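Student project: two-arm table clearing, plates keep slipping

Robotics club and coursework board > Manipulation

mukstead_shaf
Posted 2026-03-28

Hello all. Shafiq Haque here, second year at Mukstead. Four of us are doing the table clearing task for the Gelmont student challenge. Two arms, a kitchen table with the usual clutter on it, and the arms have to move the dishes over to a second table. Plastic bowls are fine. Steel dishes are the trouble. The plate turns in the grip as soon as the arm speeds up.

We have 300 teleoperated demos so far and the plan was to get to 3000 before the deadline, which I now think is daft. Budget left is 685 pounds. Would you spend it on better finger pads or carry on recording?

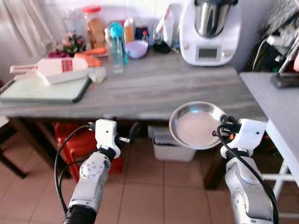
Right arm with the steel plate, left arm waiting.

dorkberg_bas
Pads first. We had the same thing at Dorkberg last year with steel lids. You are holding a thin polished rim at one point and the weight is all hanging off one side. More demos will teach it to slip in more ways.

Cut up a rubber jar opener and stick it on with double-sided tape. Costs next to nothing. If that helps, order proper silicone.

tin_whistle
Don't agree with Bas. If a person on the teleop rig can move the plate without dropping it, the hardware is good enough and the policy is the weak bit. Shafiq, how often does it slip when one of you is driving?

mukstead_shaf
About one go in five when I drive. Less for Munasinghe, who is slower and more patient than me.

tin_whistle
Then there's your answer. Throw out your fast demos and keep the slow ones.

dorkberg_bas
One in five with a human in charge is not good enough hardware, sorry. I'd be embarrassed to hand that to a policy and blame the policy.

Also check where you grip. With the plate tilted like that you've got the rim and not much else. Can you push it to the table edge and get one finger underneath?

mukstead_shaf
We tried the edge thing in early March. It worked for the plate but the bowl went on the floor twice, so we dropped it. Might go back to it for the plate only.

On the bowls, what we do now is come in from the side with one finger over the inside and the other outside, then close slowly.
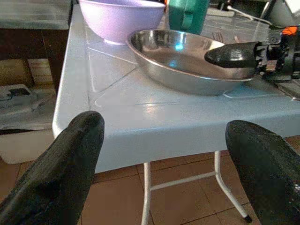 The trouble with that is depth. The shiny inside of the steel one confuses the depth readings, so the finger stops too high and only catches the top of the rim. With the lavender bowl the same approach is fine and it goes in as far as we ask.

quietbench
Lurker, but I did this for coursework. Don't trust depth on polished steel at all. We took the height from the tabletop plus the known height of the bowl and ignored whatever the camera said about the inside. Ugly but it got us through marking.

tin_whistle
Does Gelmont allow that? I thought the dishes were swapped on the day.

quietbench
No idea, ours was only coursework.

mukstead_shaf
They are swapped, but from a published list, so we could measure the lot. I'll ask the organisers whether a lookup table is all right.

Plan for this week: rubber on the fingers, then 20 slow runs each with the plate, same driver, with and without. I'll post the numbers whichever of you turns out to be right.

dorkberg_bas
Good. Clean the fingers with alcohol before you tape them or the pads will creep. - Bastian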